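4.2 Hand-held grippers in the bathroom set

We compared two pairs of hand-held grippers, the older Brorkon pair and the Howlader pair, which has shorter jaws and a stiffer trigger. Same two operators for both (Gemma Dawber and Remo Plattner), same tasks, same head camera. Controller logging was left at the Arport defaults throughout. An earlier round in February used one gripper only and is not counted here.

Bathroom tasks were the ones we expected to go badly. White glossy ceramic, not much texture, and the hands spend most of the time pointing down into something. Tracking of the gripper pose comes from the marker cubes, so as soon as a cube drops behind a rim or tips away from the head camera we are down to the inertial estimate, and that drifts. Kitchen tasks (4.1) hardly ever have this problem.

Each operator did 19 episodes per gripper pair. An episode was thrown out if either cube was lost for longer than 310 ms in one go. We set that limit before recording and did not change it afterwards, although Vinzenz Koller argued for a looser one and he may well be right for slow tasks.

Results. With the Brorkon pair 14 episodes were thrown out over both operators, with the Howlader pair 8. Most of the difference is in the left hand. Both operators are right-handed and let the left wrist roll inwards when reaching low — the cube then shows the camera an edge instead of a face. Shorter jaws should make this worse, as the hand has to go deeper, but the Howlader mount sits the cube further back and this seems to outweigh it. We did not test the mount on its own. Should of been done.

Figure 6 gives the working posture for the two-handed reach. Both cubes stay above the rim, the left one only just, and the right jaws rest on the edge of the bowl. Resting a jaw on the rim steadied the pose estimate but put a load on the finger sensor, so force readings from those stretches are left out of Table 3.
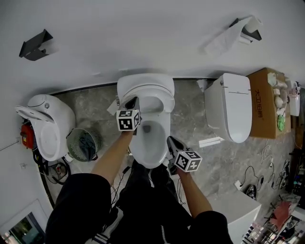 Figure 6. Two-handed reach into the open bowl, one gripper in each hand, seen from the head camera.

4.3 Operator comments

Both operators prefered the Howlader pair for low work and the Brorkon pair for everything else. Trigger too stiff after a long session (Dawber). Plattner found the stiff trigger easier to hold half closed. Comments were collected by Brigitta Hofstetter straight after the last episode, before either operator had seen the counts.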